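23 May 2020

I slept badly and woke up before the alarm, so I had coffee by the window and made a plan on the back of an envelope. The plan was: finish the drawing corner, answer the letter from Terkcombe, wash the curtains. I did the first one for the whole day and the other two are still on the envelope.

I must write first about the sheets, because I want to remember it later. When I moved to Firkton I brought 22 big sheets with me, rolled in a tube. I bought them in October in the Plivisia shop, when it was closing and everything was cheap. They stayed in the tube all winter behind the wardrobe. Today I took them out on the floor and of course they did not want to be flat. I put books on the corners, then the iron, then two jars of beans. After lunch they were a little better. One of them has a fold in the middle and I was angry with myself, but it can be cut into small pieces for color tests.

Then I looked at each one under the lamp, front and back. I had forgotten that I had already started on several. On some there are lines from the old map of the valley, the one I promised to do again and never did. I tried the eraser on two of them. It is the hard pink one, and it makes a shine on the surface if you press too much, so I stopped and went to look for the soft one. I found it in the drawer with the batteries. It was dirty, and I cleaned it by rubbing it on an old newspaper, as we did at school.

While I worked I listened to the radio, a long program on bridges. The man said that one of them has 101 steps on each side and that people used to carry their milk up every morning. I liked this very much and I wrote it on the envelope also, under the curtains. Maybe I can draw such a bridge. My steps always come out too even, like a comb.

The puzzle from Olteanu is still on the small table, all 1,000 pieces, with only the border done. I moved it very slowly on its cardboard to the bedroom, to have more room. Two pieces fell and I found one. The other one must be under the bed, and I was too tired to look.

For dinner I had soup from yesterday and bread with cheese. My back hurts from the floor. I think it would be wiser to work standing, but the shelf is too low and the kitchen counter is always full of something. I could ask the neighbors if they still have the high desk that was in the hall - they wanted 20 for it last year and I said no, which was stupid.

Tomorrow I will use the soft eraser again, with more patience, and start in the upper left corner, where the marks are closest together. Then the curtains. It is raining now and I have closed the window.
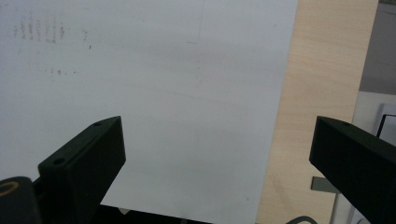 Small gray marks on a white sheet.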